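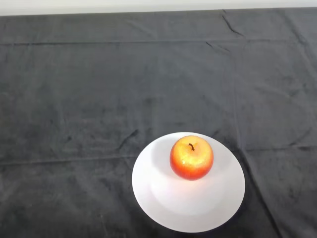 Fig. 1. Apple on a white plate.

Physical Geography 101
Unit 10: Lakes in old craters
Handout prepared by Vilgot Nygård

Reading before class: the Trinddale field guide, pages 40 to 46.

Crater lakes and caldera lakes

A crater lake forms when water collects in the bowl at the top of a volcano. Most of the water comes from rain and melting snow. The lake level settles where the water coming in matches what is lost through evaporation and seepage.

A caldera is larger than a crater. It forms when the ground collapses into a magma chamber that has partly emptied during an eruption. Crater Lake in Oregon sits in a caldera, despite its name. Please use the two words carefully in your written work.

Water chemistry

Volcanic gases rising from below can make a lake very acidic. Lakes over a volcano with no gas supply usually hold fresh water. Color is a weak guide - green or milky water may come from sulfur or fine sediment, but also from algae.

Hazards

Water and hot rock can produce steam explosions. If a crater wall fails, the lake may drain and send a mudflow (lahar) down the valleys. Lake Nyos in Cameroon released a large cloud of carbon dioxide in 1986.

Terms to know: caldera, lahar, seepage, fumarole, phreatic eruption

Written work

Draw a labeled cross section of a caldera lake and mark where water enters and leaves. One page, pencil is fine. Hand it in to Rodrigo Rebelo by 30th July.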